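Fórum Okska › Automação e robótica › Conversa geral
Tópico: As máquinas já fazem tarefas de casa ou de oficina?
17 respostas

gisela_herrera
Pergunta simples. Tenho uma oficina pequena de encadernação e há anos que ouço dizer que daqui a pouco compro um par de braços para arrumar a bancada, separar peças e pôr coisas em caixas. Vejo vídeos, depois vou perguntar preços e prazos e a conversa muda. Alguém aqui trabalha com isto e me diz em que ponto está? Não me interessa soldadura nem linhas de montagem, isso já sei que funciona.

nana.odoi
Trabalho com dois braços frente a frente, numa área forrada a tapete de encaixe azul. O que fazemos é o mais básico que há: pegar num cubo, levá-lo a outro sítio, largar. Os cubos são pequenos, um verde e um vermelho, com bordas brancas, e há marcas direitas e em cruz no tapete.

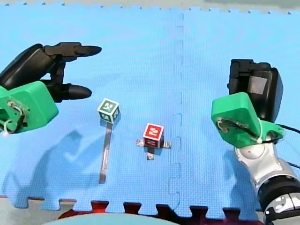

Um cubo é uma peça simpática. É rígido, tem faces planas, cabe entre os dedos da pinça. Mesmo assim passo boa parte do dia a mexer em coisas que não têm nada a ver com o cubo – cabos, abraçadeiras, calibração depois de alguém dar um encontrão num braço. Para a tua oficina, Gisela, a resposta curta é ainda não. Uma folha de papel é muito mais difícil do que um cubo.

sabina_o
Discordo em parte. Na empresa onde estou temos uma célula da Cemier a tirar peças de um tabuleiro e a pousá-las noutro, turno inteiro, e só chamamos a manutenção de vez em quando. Isso é uma tarefa de oficina. Se a peça é sempre a mesma, as máquinas já lá estão há muito tempo.

nana.odoi
Sabina, peça sempre igual e tabuleiro sempre igual. Ela falou em arrumar uma bancada. Numa bancada nada está duas vezes no mesmo sítio.

sabina_o
Então que se arrume a bancada de outra maneira. Nós mudámos os tabuleiros por causa da máquina e ninguém morreu. Investimento pago em 38 meses.

tamarak
38 meses para uma oficina de uma pessoa é muito tempo.

Em casa é pior ainda. Comprei o aspirador da Clokard em maio e faz bem o chão da sala, desde que eu levante as cadeiras, tire os cabos e feche a porta da casa de banho. Gasto 20 minutos a preparar a casa para ele. Continuo a gostar dele, mas a tarefa ficou dividida entre os dois.

osydorenko
O que me interessa é a parte com dois braços. Nana, passam o cubo de um para o outro ou cada um faz o seu? Pergunto por causa de dobrar roupa, onde com um braço só não se vai a lado nenhum.

nana.odoi
Depende do exercício. Na foto de baixo é o da esquerda que tem o cubo verde nos dedos, o outro não tem nada na pinça. O vermelho está no tapete, por cima da marca em cruz. Passar de mão para mão é bem mais chato de acertar, porque um erro pequeno na posição de cada braço soma-se ao do outro. Roupa nem tentei.

osydorenko
Vi uma demonstração da Lục com toalhas. Dobrava, sim, mas devagar, e as toalhas eram todas do mesmo tamanho. Uma camisa já era outra conversa. A minha opinião é que a roupa chega antes da loiça.

tamarak
Eu apostava na loiça. Pelo menos um prato não muda de forma quando se pega nele.

sabina_o
Um prato molhado escorrega e parte. Uma camisa mal dobrada continua a ser uma camisa.

gisela_herrera
Obrigada a todos. Fico então com o seguinte: separar peças iguais, talvez, se eu mudar os tabuleiros. Papel, não. Nana, se puderes põe aqui a tal foto, gostava de ver o tamanho da pinça ao lado da peça.

nana.odoi
Aqui vai. Repara nos dedos em relação ao cubo. Para capas rijas uma pinça deste género talvez servisse, mas para cadernos soltos eu nem começava por aí, ia ver ventosas.

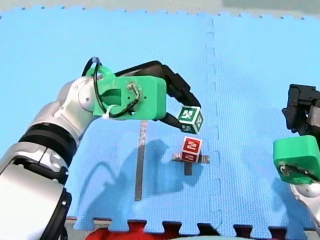 Tópicos relacionados
Ventosas para papel e cartão: que bomba usar?
Aspirador Clokard prende-se nas franjas do tapete
Tabuleiros normalizados para células pequenas
Braço usado, 2 anos, vale a pena?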